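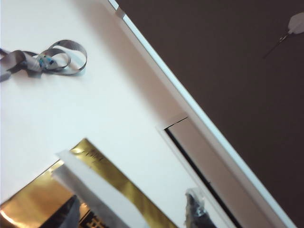 Lanyard, gold foil, a dart out on its own: the view from the wrist at the Kasero open day.

I drove 62 kilometres to Plivville to be shown the future, and the future was tidying a table. A white one with a raised edge and a slot in it, covered in the sort of stuff that lives in my third kitchen drawer.

Gangadharan Kotian, who ran the demonstration, put the wrist camera's view up on a screen so we could all see what the arm sees. I recommend this to anyone who is frightened of robots. It sees a coiled grey lanyard with beads or charms on it, at a drunken angle, and it has to decide what to do about it.

The man next to me muttered that his daughter could clear that lot in 19 seconds. I've met teenagers, and I doubt it.

What bothers me is the brochure, which promises "effortless" homes. Kotian's talk was better than that. He spent most of it on how hard a crumpled plastic bag is to grip – shiny, floppy, never the same shape again – and he sounded like a man who'd lost whole weekends to one. Put him on the cover, I say. I'd pay the $2 parking again to hear the bit about foil.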